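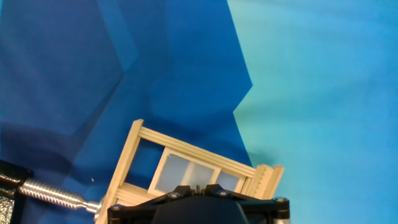

9/14/23 – cell rules, second pass

Went over the handling rules with Hakim and Sunee before lunch. The old sheet had 10 rules, four of which were the same rule in different moods. Where we landed:

Grip the window by the frame. Never by the panes. Ridwan wants this in capitals. Fine, Ridwan.

Every object on the cloth gets written in the run sheet, clamp included. If it's within reach of the arm, it's part of the setup, whatever the person who put it down thinks.

Speed cap stays at 70 with a person at the table. Baiba asked for 100 "just for the approach." The approach is the part with the person next to it, so no.

Flatten the cloth before the first run of the day, then leave it alone. A wrinkle that stays put is at least the same wrinkle in every run.

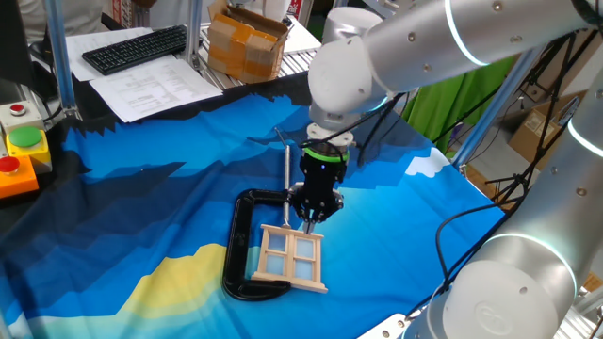
Window held by the top rail, clamp to the left of it.

Still open: what counts as a failed grasp. Sunee says any slip, Hakim says only if it leaves the fingers. I went back through the Godoy log and roughly 136 entries just say "ok", which settles nothing – ok according to whom?

Ratih to type up the new sheet and tape it over the old one. Over, please, and not next to. Last time we had both up for weeks and people picked their favorite.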